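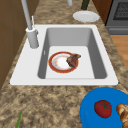

Can a machine do the washing-up yet?

Home & Workshop | Robots at work
4 min read

Clearing a dinner plate is a job most of us do without looking. There is meat left on it, so the meat goes in the bin or the fridge, and the plate gets a rinse and goes in the rack. Ask a robot arm to do the same and it becomes several jobs, and the arm has to get through all of them without a person stepping in.

Palesa Makhubela has spent much of the year on this at Sondton, where her small team tests household chores in simulation before any hardware is involved. The kitchens are computer-made. One has a white sink in a speckled granite worktop, and a typical problem is a red-rimmed plate at the bottom of the basin with a piece of cooked meat lying half over the edge.

"People ask about the scrubbing," Makhubela told us. "We hardly get as far as scrubbing. Most of the trouble is picking things up."

The meat is awkward to grip. It has no regular shape, and a gripper that closes too low takes the plate along with it. The plate is worse. Lying flat on the floor of a deep basin, it offers very little to get hold of, and the tall tap limits the angles an arm can come in from. A person would slide a fingernail under the rim. The Sondton arm pushes the plate against the side wall until it tips, then takes it by the raised edge.

The team ran 1,415 attempts at clearing the sink up to September. With only a plate in the basin, the arm lifted it out in 90 per cent of runs. With food on the plate as well, the full job was finished in 15 per cent. Most of the failures were food dropped back into the sink, or put down in the wrong place.

There is also the question of what counts as rubbish. A tomato on a plate beside the sink is probably somebody's lunch. Half a steak in the basin probably isn't. Américo Lobo, who writes the task instructions, now spells out which items are to be left alone, after early versions cleared the whole worktop.

On the shop floor things are further along, mainly where the items are all alike. Lorel, which runs staff canteens, has a machine that unloads roughly 900 trays in a lunch shift. The trays are one size and arrive the same way up. Mpho Mokgethi, who manages the site, still has two people scraping plates by hand ahead of it and has no plans to change that.

Makhubela's group will move to a real arm and a real sink next, starting with cold water and no food. She would not give a date for a machine that could be left alone with the dishes after supper.

Recent items
- Folding towels: Gumede tries again
- Lungile Swanepoel on teaching an arm to open drawers
- Zovance shelf picker, six months in
- Readers' letters: which chore would you hand over first?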